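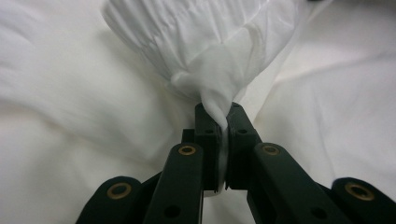 **Ticket 1650 - Grullavach in white, won't fold flat and creases across the front**

Opened: October 11, 2022
Opened by: Niilo Partanen
Picked up by: Seija Rautiainen, Tellport garment care
Status: solved (mostly, see the end)

### Niilo, first message

Hello! I bought the white Grullavach from you in April, the one that can be worn as a skirt or pulled up as a dress, and I love it to bits, but I can't put it away. Every way I've tried to fold it ends with a fat lump at the waistband and a thin flappy bit at the hem, and after a night in the drawer there's a hard crease right across the front that I then have to iron out before I can hand it over to anyone.

I should say it isn't for me, it's for our dance evenings, so it goes in and out of the drawer a lot and gets worn by whoever fits it that week. It's washed at 30 and dried on a hanger. I've read the care leaflet and it says "fold loosely", and I'm afraid that's as far as it goes.

What I've tried so far:

- Folding in half, waistband to hem. Worst of the lot. The gathers sit on top of the hem and print themselves into it.
- Folding in thirds, the way I do T-shirts. Better, but it springs open when I let go.
- Rolling it from the hem up. Looks great for a minute, then you get to the waistband and the roll goes into a cone.
- Ironing the waistband flat before folding. Please don't tell me off, I only did it once and the ruffle looked so sad that I steamed it back up again.

Is there a proper way? Or is it the garment? My sister has one from Lappalainen that's much the same shape and it folds like a tea towel, so I did wonder if mine was faulty.

### Seija, reply

Hi Niilo, thanks for writing in, and no telling off! I don't think it's faulty. The Lappalainen ones I've handled have far less fabric in the gathers, so there's just less to argue with.

Two questions before I start guessing. How are you picking it up when you begin? And what spin speed are you using? I ask about the spin as creases that come back in the same place every time are often from the wash, and the folding only gets the blame.

### Niilo

Spin is 1000, it's what the machine does if you don't touch anything. As for picking it up, erm, by the middle I suppose? I pinch a bit, lift, give it a shake and let it drop on the table.

### Seija

Ah, then we've got something to work with. When you pinch thin white cotton-ish stuff in the middle and lift, it twists itself up just above your fingers. You get a little spiral with all the pleats running away from it, and if you plonk it down like that the twist goes into the fold with it. It looks like nothing much while it's on the table. Then you press down on it, shut the drawer, and there's your crease.

So could you try this, in this order:

1. Turn the spin down to the gentlest setting you've got, and hang it by the waistband with pegs at the sides, not in the middle.
2. When it's dry, lay it on a table lengthwise, with the waistband away from you and the hem towards you.
3. Take hold of the waistband at both sides and pull gently outwards until the gathers even out. Don't stretch it flat, just stop when they look evenly spread.
4. Keep a light pull on it and lower it again, so the lower part settles by itself.
5. Smooth from the waistband down towards the hem with the flat of your hand. Not side to side! That pushes fabric into the gathers, where it sits and sulks.
6. Fold the sides in first, left then right, so you have one long strip.
7. Only then fold up from the hem, and stop short of the waistband. The waistband goes over last, on top.

Let me know how you get on. I've got a white one at my end too, so I'm going to do it alongside you and see if I've written nonsense.

### Seija, my own try (internal note, left visible by request)

Did mine on the big pale table, as my desk is too narrow for it. Getting the waistband even was the fiddly bit. It wants to bunch, it's made to bunch, and if one side has more ruffle than the other then the whole lower part swings off at an angle. 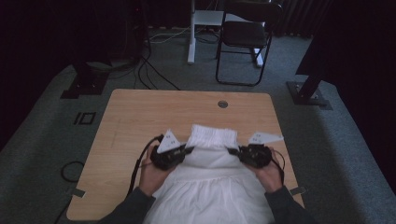 *Step 3: garment lengthwise on the table, waistband held at both sides, lower part fanned out towards the near edge.*

Still some soft folds and creases in it at this point and I wouldn't fuss over those. There's a faint seam running across the middle, and that turned out to be handy as a guide: get it level and the rest is near enough level too. I'm adding that to the steps.

First attempt at step 6 I folded the sides in too far and ended up with a sausage. Second go was better. The sides should come in until the strip is as wide as the relaxed waistband, no narrower. Adding that as well.

Sheet of tissue in the last fold? I tried it with and without - couldn't tell any difference, so I'd save the tissue.

### Niilo

Right, I've done it! It took about 7 minutes, most of which was me faffing with the waistband, but it's in the drawer and it's a proper rectangle. I used the seam like you said (really useful, I'd never even noticed it was there, and I've ironed this thing more times than I care to remember).

One snag. When I fold the waistband over last, it lifts up again. Not a lot, it sort of yawns. Do I put something on it?

### Seija

Yay! A bit of yawning is normal, it's all that gathered fabric wanting to go back to where it was. You can turn the parcel over so the waistband is underneath and its own weight holds it. Please don't use a book or anything heavy, you'll be back to printed creases by morning. And if you stack it, put it at the top of the pile.

If the drawer is shallow, you could also try one of the fabric storage boxes from Rerklow. They're deeper than they look and the lid doesn't press on anything. Any box you've got at home that's the right size will do just as well though, so have a rummage first.

### Niilo, a week on

Hello again. Report from the drawer: the hard crease across the front is gone. There's a soft line where the sides fold in, and it drops out by itself after a while on the hanger, so I'm not ironing it any more. Turning it over worked for the yawning.

What hasn't worked is getting anybody else here to do it. I came in after Thursday's class and it had been rolled again. I've printed out your steps and taped them inside the drawer, so could you send me the version with the seam and the strip width added? My copy has them scribbled in the margin and my handwriting is dreadful.

### Seija

Attached, Niilo. I made the type nice and big, and put "sides first" in bold.

I've also asked for the care leaflet to be changed, as "fold loosely" isn't much help to anyone. No word back on that yet, so I'm closing this one as solved and leaving the leaflet as its own ticket. Write back on this thread if the crease turns up again and I'll reopen it.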